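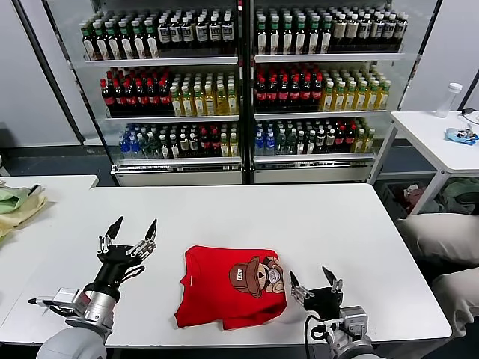 T-shirt vermelha em cima da mesa branca.

Passei boa parte da semana atrás de um erro de compilação que só aparecia na máquina de integração. No meu portátil o projecto compilava sem um único aviso. Na máquina de integração parava sempre no mesmo ficheiro, com a mensagem de que faltava um símbolo na ligação. Escrevo isto sobretudo para mim, para quando voltar a acontecer.

O projecto chama-se Trunora e é uma aplicação pequena, com uma biblioteca estática à parte a que chamámos Wei. A biblioteca tem 114 ficheiros de código e a aplicação tem menos. A aplicação liga à Wei e a mais duas bibliotecas de terceiros, ambas compiladas por nós.

A primeira coisa que fiz foi comparar as versões do compilador. Eram iguais. Depois comparei as variáveis de ambiente, que não eram iguais mas também não explicavam nada. Apaguei a pasta de compilação no servidor e o erro continuou. Apaguei a minha e, para minha surpresa, passei a ter o mesmo erro no portátil. Foi o primeiro avanço em dois dias. 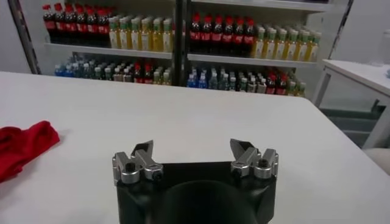 O que eu tinha em casa era então um ficheiro objecto antigo, compilado em Dezembro, que ainda continha o símbolo. A função tinha sido mudada de ficheiro e o ficheiro novo nunca entrou na lista de fontes do CMake. Como a biblioteca antiga continuava na pasta de saída, e essa pasta vinha primeiro no caminho de pesquisa, a ligação encontrava tudo o que precisava. No servidor a pasta é criada de raiz e não havia nada de antigo para encontrar.

A correcção foi uma linha na lista de fontes. Aproveitei e tirei a pasta de saída antiga do caminho de pesquisa, onde estava desde uma experiência que fiz com o Promton e que nunca limpei.

O Pak-hei Yang perguntou-me porque não usamos file(GLOB) para apanhar os ficheiros todos. Já usámos. O problema é que o CMake não volta a correr sozinho quando aparece um ficheiro novo, e acabávamos com erros parecidos. Existe o CONFIGURE_DEPENDS, mas ainda não o experimentei - a versão do CMake que temos no servidor é antiga e não posso actualizá-la sem partir a compilação do Hirota. Por agora a lista fica escrita à mão.

Também mudei o script de compilação local. Tem agora uma opção que apaga tudo e começa do zero, e que corro antes de enviar alterações para o ramo principal. Uma compilação completa demora 157 segundos no meu portátil, o que se aguenta bem. A incremental demora 7.

Falta perceber porque é que o registo do servidor só mostrava as últimas 2.000 linhas. O aviso que me teria poupado trabalho estava antes disso, e só o vi quando a Su-chen Cheung me mandou o registo completo. Há um limite algures na configuração, mas ainda não encontrei onde. Se alguém souber, a caixa de comentários está aberta.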